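Dust and Fibre Loss from Household Upholstery Fabrics
Student project report, Textile Science
Radosław Michalski and Silviu Nedelcu
26 March 2020

1. Background

Most of the fabric in a living room is on the furniture, and it gets far less washing than clothing does. We wanted to know whether the weave of a seat cover affects how much fibre it sheds when people sit down and get up again. The care labels we read in shops gave rub counts but said nothing about shedding.

2. Fabrics

We used two fabrics, both bought as offcuts from Tolance. Fabric A is a plain-weave polyester in grey. Fabric B is a cotton and linen blend with a looser weave and a colour the shop calls Oat. Each was cut into 14 squares and left in the test room overnight before weighing.

Light grey was our first choice for Fabric A, as it is a common colour for seats and dark lint shows up well on it.

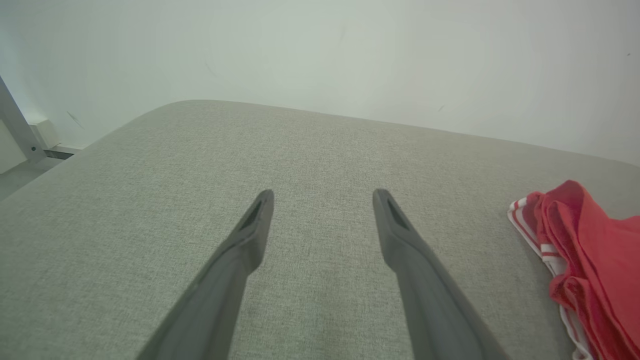
3. Method

Each square was clamped over a foam block and rubbed with a wool pad for 2,000 cycles. We stopped every 200 cycles, lifted the loose fibre off with pre-weighed tape and weighed the tape again. The rubbing machine is the older Arkska model in the basement lab. Its counter skips if the lid is open, so the lid stayed shut during runs.

One square of Fabric B slipped out of the clamp and was thrown out. We did not replace it.

4. Results

Fabric B lost more fibre than Fabric A at every stop. For both fabrics most of the loss came early, in the first few stops, and then levelled off. Fabric A had started to form small pills by the end – these stayed attached, so they did not count as loss.

The squares cut from near the selvedge of Fabric B shed less than the others. We had not marked which squares came from where until halfway through, so we can't say much about this.

5. Problems

The balance drifted when the heating came on. We re-zeroed it before each weighing, but the smallest readings for Fabric A are still close to the limit of what it can measure.

6. Further work

We would like to repeat the test in August, when the air is more humid, and add a wool fabric from Prurkholm. The spare squares are in the drawer marked Chung.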